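FOR IMMEDIATE RELEASE
Aug 12, 2020

Bravik raised bowls and blankets to go on sale in Holanda shops

Pet supplies firm Bravik is delighted to share the news that its range for older cats will be stocked in 27 Holanda shops from the end of this month, after a long and happy winter and spring spent getting it ready at our workroom in Erken.

The range began in January with letters from customers whose cats were getting on a bit and had started to find a low dish hard going (there were some lovely letters among them, and we have kept every one). It now runs to four raised bowls and three fleece blankets, all of them easy to wash and, we hope, nice enough to leave out when visitors come round!

Shoppers in Platow can see everything first at the Holanda shop on the market square, where our staff will be on hand all weekend to chat about feeding, bedding and fussy eaters. The first 192 customers to buy a bowl will take home a free blanket as well, in whichever colour they like best.

Orders placed through our own website will carry on as before, and anyone already waiting for a parcel will get it at the old price. 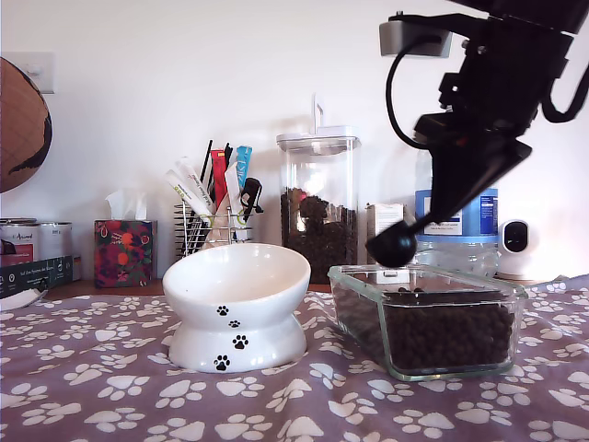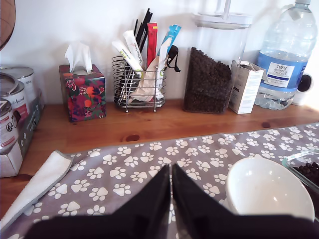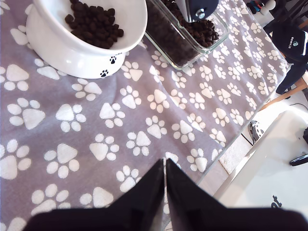
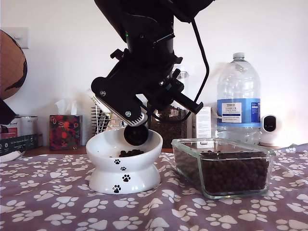 Photos: Bravik. Free to use with this release.

Notes to editors: Bravik is based in Erken. Samples can be lent for review on request to the Bravik press office.

ENDS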